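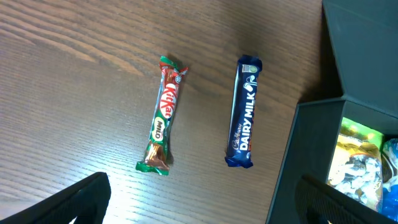
Una lectora me reprocha que defienda la costumbre de no llegar a una casa con las manos vacías, porque, según ella, a estas alturas el detalle se ha vuelto un impuesto: si llevas poco quedas mal, si llevas mucho incomodas, y al final se te quitan las ganas de visitar a nadie. Le contesto con cariño y con más espacio del que ella pidió, que ya me conocen.

Tiene parte de razón. Yo también he dado vueltas por una pastelería a última hora de la tarde, con el abrigo puesto y el reloj encima, preguntándome si una bandeja pequeña parecería tacaña o si la grande obligaría a los anfitriones a cenar milhojas hasta el jueves siguiente (y a odiarme un poquito). Pero lo que agobia ahí es el miedo al examen, y ese miedo nos lo traemos puesto de casa. En Risteo, donde pasé los veranos de niña, las vecinas se presentaban con tres huevos envueltos en papel de periódico, o con un manojo de perejil, y la dueña de la casa los recibía como si hubiera llegado la primavera. ¡Perejil! Y a la vuelta salían con medio bizcocho en un plato que había que devolver, claro, y que jamás volvía vacío. Hubo un plato azul que se pasó 14 años yendo y viniendo por la misma calle, y creo que al final ya no sabíamos en qué cocina había empezado.

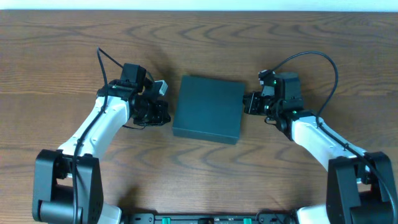 Otro lector sostiene que eso era cosa de pueblos y de tiempos con menos, y que hoy, teniendo todos de todo, lo único que se agradece es la compañía. Me gusta mucho la frase y me temo que no me la creo entera. La compañía se agradece, desde luego, pero a mí me sigue conmoviendo que alguien haya pensado en mí un rato antes de tocar el timbre, mientras hacía cola en una tienda o rebuscaba en su propia despensa. Ese rato es lo que viene dentro del paquete.

Viví una temporada en Ridthorpe, un sitio de lluvia fina y puertas muy bien cerradas, y los primeros meses pensé que allí la gente no se visitaba. Se visitaban, solo que avisando con semanas. La primera vez que me invitaron llevé una tortilla de patatas, todavía templada, y la mirada de aquella familia fue la de quien recibe un animal exótico. Se la comieron toda. En agosto, cuando me marché, me dieron un tarro de mermelada con la etiqueta escrita a mano, y les aseguro que he tirado regalos de 300 euros con menos pena que la que me dio lavar aquel tarro.

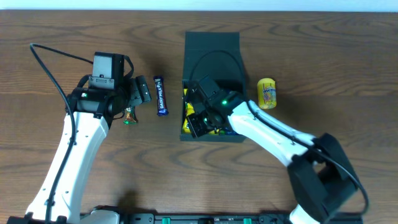 ## De las cosas pequeñas

Si me dejan ponerme práctica, que no es mi fuerte, yo pediría que rebajáramos el listón entre todos. Que valga una tableta de chocolate del supermercado, o dos limones si hay limonero. Que valga el pan, que es lo mejor que se puede llevar a una casa donde se va a comer, y casi nunca lo lleva nadie. Y que los anfitriones abandonemos esa cantinela del «no tenías que haber traído nada», que yo misma repito como un loro y que deja al otro plantado en la entrada, pidiendo perdón por su docena de magdalenas.

También pediría que se abriera lo que llega. Guardar en el armario los bombones de la visita para una ocasión mejor me parece una tristeza, con la visita allí sentada y el café haciéndose.
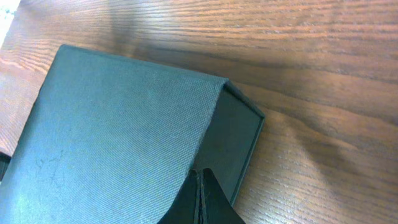
Y luego está la cuestión de quien no puede, o no se acuerda, o viene directo del trabajo con la cabeza como un bombo. A esa persona se la recibe igual, faltaría más, y se le pone el plato más lleno. Yo tengo 40 deudas de este tipo con amigos que me han dado de cenar sin que yo aportara otra cosa que quejas, y no pienso saldarlas todas, entre otras razones porque me gusta deberles algo: me da motivo para volver.

Así que a mi lectora le diría que venga, que deje la bandeja en la pastelería si le pesa, y que si de camino ve perejil, me traiga un manojo.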